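The question of what a household should do with its small metal waste has occupied the Forncombe district for longer than most residents would guess. Bottle caps, foil lids, chocolate wrappers and the trays from ready meals make up a modest share of what is thrown away by weight. They are also among the items most often placed in the wrong container, and the district pays for each of those mistakes when a mixed load is refused at the sorting plant.

Forncombe introduced separate collection of light metals in June. The service covers 600 homes on the Rana estate and in the streets that run down to the old canal basin, and it will be extended to the remainder of the district if the first year is judged a success. Each home received one container, a printed guide and a calendar listing the 52 collections of the year. The contract for collection was awarded to Cavar, a haulage firm that already handles garden waste in the valley, and the material is taken to the Zokier plant for sorting and baling.

The guide advises residents to gather foil into a ball as it is used, adding each clean piece to the last. Small flat scraps slip through the screens at the plant and are lost with the grit and broken glass. A ball of reasonable size stays on the belt long enough to be separated. Paper with a metallic finish looks much the same as foil in a kitchen drawer, and the usual test is to crumple it: foil keeps its shape in the hand, while coated paper tends to spring open again. 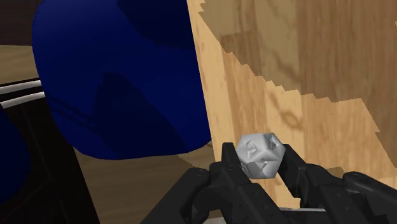
## What the Plant Receives

Zokier occupies a long brick building that was formerly a wire works. Loads are tipped on the north side from 7 a.m., and the floor is cleared before the next vehicle is admitted. Bags are opened and their contents spread, and a first inspection removes items that should never have been included, among them batteries, aerosol cans that are still full, and a surprising quantity of cutlery.

The material then passes over a series of screens. Steel is drawn off by a magnet above the belt. Aluminum is not attracted in this way and is thrown clear of the belt by a separate device, which sets up a brief electric current in the metal and pushes it over a divider. Very thin foil responds weakly, and foil with food on it responds less well again. The plant has therefore asked the district to place more weight on cleanliness in its next printed guide.

Baled aluminum leaves the site in loads of 12 bales. Prices vary through the year, and the district does not rely on sales to meet the cost of collection. Under the agreement with Cavar, income from the bales is set against the annual fee, and any amount left over is held for repairs to the containers. In the first quarter this amount was small. It was sufficient to replace a number of lids damaged in high winds. 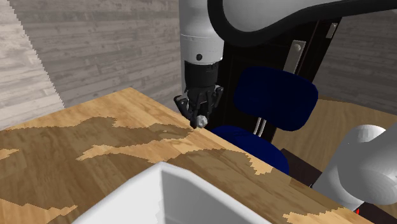

Residents have raised two matters with the district more often than any other. The first is storage. Many of the homes near the canal basin have narrow kitchens and no side passage, and a further container is not welcome in them. The district has since offered a smaller model, half the height of the original, and 300 homes have accepted it. The smaller container fits beneath a standard sink or on a pantry shelf, and the collection crews report no difficulty in handling it.

The second matter is the rinsing of trays and lids. Several letters to this magazine have asked whether the hot water used in cleaning does more harm than the recycling does good. The district's answer is that a full wash is unnecessary. A tray wiped with a used paper napkin, or passed through dishwater that would in any case be poured away, is clean enough for the belt. Grease in small amounts burns off when the metal is melted. Cheese, pastry and rice are the usual causes of rejection, and these should be scraped out before the tray is folded.

There remains some uncertainty over items made of more than one material. Coffee pods with a plastic ring, pill packets and the lined pouches used for pet food are all excluded at present. The district is aware that neighboring areas accept some of them, and it has asked Zokier to report on whether a separate weekly run would be practical.
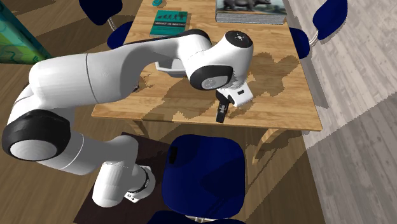 Volume 12, Page 52

The report is expected before the contract comes up for renewal. In the meantime, residents who are unsure about an item are asked to leave it out of the metal container and place it with general waste. A single pouch does little harm, but a load in which such items are common may be turned away whole, and the cost of returning it falls on the district.

Replacement guides are available at the Forncombe library and at the Rana community hall. Requests to exchange a full-size container for the smaller model should be made in writing, giving the address and the number printed on the lid.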